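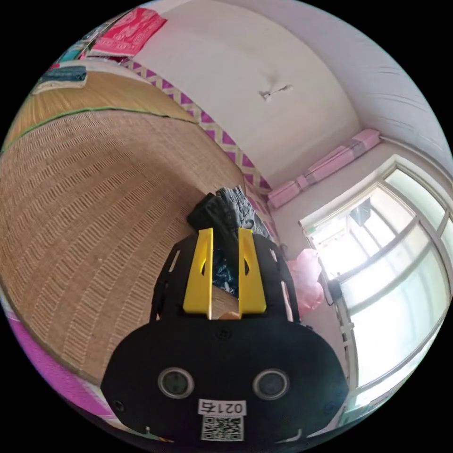
The residence office at Leite House has published its revised guidance on the care of rooms and personal clothing. The housekeeping supervisor, who has held the post for 10 years, met with the newsletter to discuss the changes.

The guidance applies to all 964 rooms in the Leite and Duvard buildings. Its longest section concerns the bed, which in most rooms is also where clothing is sorted and folded. "Residents have very little floor space, and the desk is usually covered," the supervisor said. "The bed is the one large, flat surface they have, so we wrote the instructions around it."

Woven mats receive particular attention. Residents are asked to wipe the mat along the weave with a damp cloth and to let it dry fully before placing clothes on it. "A mat that is put away damp will smell by April," she said. "We replaced too many last year."

On folding, the office recommends that jeans and other heavy items be done first and laid flat, with lighter pieces kept in a separate pile.
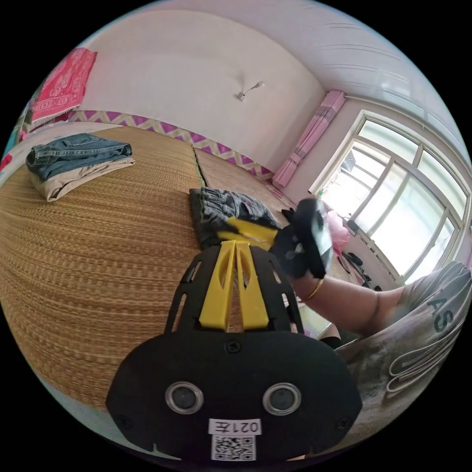 A folded pair of jeans on a woven sleeping mat.

Asked whether residents would follow such detailed advice, the supervisor was measured. "Some already fold better than I do. Others keep everything in one heap until the end of the term. I would be satisfied if the dark clothes were kept apart from the light ones."

The office has also reviewed storage. Each room will receive 2 additional shelf boxes, supplied by Prultel, for clothing that is out of season. Delivery starts in the Duvard building, where closets are smaller. Residents who prefer to use their own boxes may decline the new ones by leaving a note at the front desk.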